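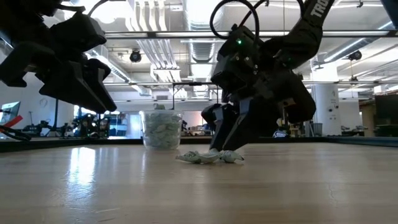 Riltix cell, right arm: gripper does not stop pushing

Reading time: 3 min

November 2, 2022

Task is the wrapper clean-up, two arms, the pieces go from the table to the container. I write this down while I still remember the order of things, for me and for whoever takes the cell after me.

What happened. On episode 10 of the set the right arm went down for a piece of wrapper and kept going after the fingertips were on the wood. The arm did not fault. The indicator at the wrist stayed green the whole time, so from the desk everything looked normal, and I noticed it only by the sound, a kind of low humming from the second joint. I pressed the stop. The arm sagged a little and rested on its fingers. No damage to the table that I can feel with the hand, a small shiny mark only. One fingertip pad is turned in its seat and I put it back with the hex key.

First idea was the table height. Somebody had the table top off in October and it could be that it went back higher on one side. I measured at the corners and it is level within what my ruler can show. So this idea is finished, but I leave it here so it is not measured again.

Second idea was the wrapper. The stuff is thin and springy, and when the fingers close on a flat piece they slide over it and meet the wood. The policy then sees closed fingers and nothing in them, and it tries again, lower. This explains why it wants to go down. It does not explain why we let it.

For that I looked in the log. The contact limit for the right arm was set to 79, and for the left arm it is 7. These are the raw units from the Wumbei driver, not newtons, please do not convert them. I think the 79 comes from the Veltia lid test, where the arm has to press really hard, and the file was copied for this task with the old value inside. The left file was made new, so it was fine. I have looked in my own notes and I can't find who changed what, and it doesn't matter much.

Changed: right limit to 7, same as left. Also the floor height in the config, which was commented out in the right file. I put it back in.

Then I ran again with pieces spread over the middle of the table and the mug lying in the lower right area, as in the task sheet.
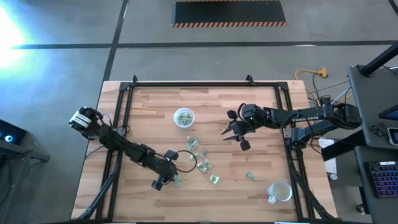
The first 3 runs after the change were okay. When the right arm touches the wood now it stops, opens, lifts a bit and waits. It is slower, and on flat pieces it gives up more often than before. I prefer this. The left arm behaves the same as always.

One thing I don't like. The limit is checked only when the fingers are closing. If the arm comes down with open fingers, the check is not active, and then it is only the floor height that protects us. I tried it by hand at low speed with a piece of foam on the table, and yes, it pressed in the foam until the floor height was reached. With a wrong floor height we have the same problem again. I wrote to the Zastaner people and asked if the check can be on all the time. No answer yet.

Until then, for everybody using this cell:
- compare the left and right files before you start, line by line
- one hand at the stop for the first run after any change of config
- do not trust the green light, it says only that the motor has power and no fault
- no reaching in to straighten a wrapper while the arm waits, even if it looks parked

Episode 10 is marked as bad and I took it out of the set. The earlier ones I have to look through again for the humming, the audio is there. Spare fingertip pads are in the second drawer, we have not many, order more.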